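October, 6 a.m.
Posts by Martens

ok I promised a thread on what moving to Nuncombe did to my grocery habits, so here we go, coffee in hand, nobody else up yet

first thing: there is one real store. ONE. it's called Wenovo and it closes at 6, which I found out at 6:04 with a hungry kid hanging off my arm and a cart I'd already put a quarter in

back in the city I shopped like a raccoon. I'd swing by on the way home, grab whatever looked good, forget the onions, go back the next night for onions and come out with cheese (and no onions)

here the drive is 30 minutes each way if you don't get stuck behind a tractor. so now there's a list. it lives on the fridge and everybody in the house is allowed to write on it, and that's how "big pickles" ended up on there four weeks in a row

we go through SO many pickles now

second thing: I had no clue what was in season. none! I was 38 years old and thought asparagus was just sort of always around. the farm stand by the feed store sells what it's got, and when it's gone the lady flips the sign and goes inside

corn was the big one for me. we ate it every single night for most of August. boiled, grilled, cut off and fried in butter with a little chili powder. I got sick of it for maybe two days and then I wanted it again
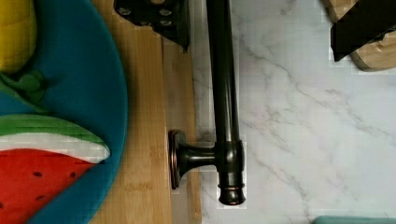 Martens

corn and watermelon on a blue plate, the toy version, husk and all. pretty much our August menu

speaking of watermelon, I used to buy the little tubs of it already cut up. do not ask me what I was paying. the stand had whole ones for six bucks and the first time I brought one home I didn't have a knife long enough, so I had to go at it from both sides like I was sawing a log

melon tip from the stand lady: look for the yellow patch where it sat on the ground. if the patch is white, put it back. I've had one dud since then and I'm pretty sure I got cocky and skipped the patch check

third thing, the freezer. we bought a used Konia chest freezer off a guy two roads over and it hums like a refrigerator truck but I love it so much. 11 bags of corn in there right now, plus peaches, plus a mystery bag I didn't label (soup? I hope soup)

LABEL YOUR BAGS. date too. tape and a marker, takes two seconds, and I still only do it half the time

what I miss: good bread, the noodle place, being able to run out for one lime. I miss the lime thing more than I expected. I've started buying a whole sack of them and freezing the juice in ice cube trays, works great, makes the trays smell like lime forever

what I don't miss: the parking garage. paying for bags. standing in the express lane behind a guy with 30 yogurts

anyway the kid's awake and wants pancakes and I'm looking at the list and somebody wrote "big pickles" again. gotta go, will answer replies tonight, send me your squash recipes because the stand has nothing but squash till Thanksgiving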